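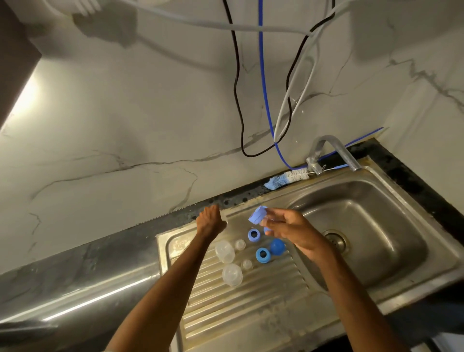 Bottle parts laid out on the drainboard. Clear caps and nipples, blue collars, brush at the back of the sink.

Notebook, April, p. 109
Irnell drying rack, washing round 2

Back at the sink, for the part of the project I keep putting off. We've been drawing racks for weeks and I had a growing feeling that none of us remembered what a pile of bottle parts is like when you have to deal with it before coffee. Weidong has a baby at home so he does remember, but he's been too tired to argue about it at meetings (sorry Weidong). So, bottles.

Everything comes apart first. I used to wash a bottle with the nipple still in the collar, and Noemi caught me doing it in round 1 and was really nice about it, and then she pulled the nipple out and showed me the line of old milk under the flange. Never again! Now it all comes apart on the drainboard: nipple out of the collar, cap off, everything set down separately before I turn on the faucet. I pull the nipples from the top and push them out from below with my thumb if they're being stubborn.

Things I want to remember about the drainboard as a surface, seeing as our rack is supposed to sit on one:

The ridges are great for big things and bad for small things. A dome cap sits over a couple of ridges and is happy. A nipple lying on its side wants to roll along the groove, and the groove runs wherever the sink maker wanted it to run. Standing a nipple up on its flange works much better. That goes straight into the Irnell sketch: low pegs for nipples, far enough apart that you can get two fingers around each one. The Maler pegs are too close together, I've been saying so since the beginning, and I'm going to keep saying it.

Clear parts disappear on steel. I knew this and still lost track of a nipple in the last round, found it in the basin strainer when I'd already started looking on the floor. The blue parts you can grab without looking. Jacqueline wants the rack tray in a pale gray to look clean on the counter, and I'd like to make a case for something darker, or at least a darker insert under the small parts. A matter for the next meeting, where I'll lose.

This is also an old sink. It's stained around the fittings and I wouldn't put a nipple straight onto it after it's been washed, only before. Washed parts went onto the Fleury tray with a clean towel under it. I want our instruction leaflet to say this plainly: dirty side, clean side, and the rack belongs to the clean side. Plenty of people will put the rack right next to the basin where the dirty parts are sitting, and then splash it.

Okay, the washing itself. Soap in a bowl of hot water, small parts waiting in the basin while I do the bottles. I tried it the other way around in round 1 (small parts first, bottles last) and the milk film had plenty of time to set on the inside of the bottles. Bottles first is better, I'm sure of it now.
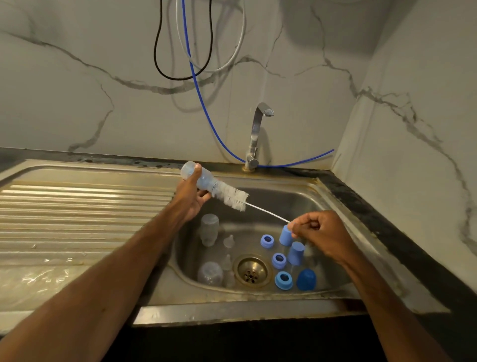

The brush is the thing I have the most opinions about. Push it all the way in until the tip is against the bottom, turn it a few times there, then work it in and out along the wall while turning the bottle in the other hand. Bottle held sideways over the basin, so whatever flies off the bristles lands in the sink. Because it does fly! The bristles are squashed in the neck and when they come free they flick. I pull slowly for the last bit and keep the brush head pointed down — my glasses were clean at the end of this round, a first.

The twisted wire handle is fine when you're pushing and annoying when you're turning. It's thin, and with soapy fingers it spins in your grip while the bristles stay put. Pinching it right at the end gives a better pull. Inès suggested we put a brush hook on the rack and I was against it (one more thing sticking out), but I've changed my mind. A brush left along the back of the sink drips onto the ledge and picks up whatever is on it. It needs to hang head down, with air around it, and with a wire handle the hook has to be narrow. The Karnar hook we have in the drawer is made for a fat plastic handle and the wire one just falls through it.

Collars: the threads hold soap. Run a fingertip around the inside under the faucet and then do it once more. Nipples: squeeze water through the hole, turn inside out if the silicone is soft enough, rub, rinse, turn back. Caps: hardly any work, but they trap water in the dome if you set them down open side up, so the rack needs to hold them tilted. Our current sketch holds them flat. Fix that.

Weighed the sample rack again while things were drying, 577 grams with the tray in. I'd like it lighter, but every time we take material out the corner by the bottle posts starts to wobble. Leaving it alone for now.

For next time: a second towel, a bowl with a flat bottom (mine rocks), and the 3 peg samples Weidong printed, which I left on my desk upstairs like a genius. Also check whether the tall posts clear a low faucet when you lift a bottle off. I think they do with a swan neck, not so sure with the short kind.

Comments

Noemi Sorrentino: Glad the flange lesson stuck. Can you try the pegs with the nipples upside down too? I do mine that way at home and they seem to drain faster.

Weidong Jin: I'm with you on the dark insert. At 4 in the morning a clear nipple on a pale tray may as well be in another house. Peg samples are in the blue box now, please take the box.

Inès Marty: Narrow hook it is! I'll bend one out of wire before we draw anything.

Jacqueline Fleury: Pale gray. But I'll look at the insert.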